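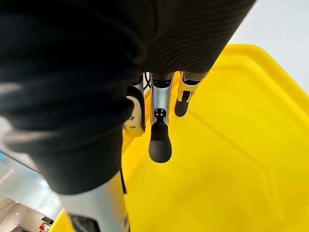

Reaching into the yellow container.

I've gone through a lot of carpet cleaners over the years, and the one thing that's saved me the most money is plain baking soda. I sprinkle it on before bed, leave it overnight and vacuum around breakfast time. A big box does the whole upstairs, with enough left over for the fridge!

For sticky marks (tape, candy, the backs of price tags) I go at it with an ice cube in a sandwich bag first, then lift the edge with an old butter knife. 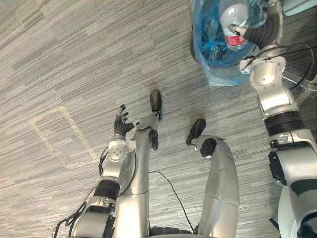
If there's still some gunk after that, dab on a little rubbing alcohol with a white cloth and give it 30 seconds or so. Try it in a closet corner first, please – I learned that one on my sister's rug. And blot, don't scrub! My neighbor Geum-ok Ko swears by club soda for coffee spills, and I've come around to it too.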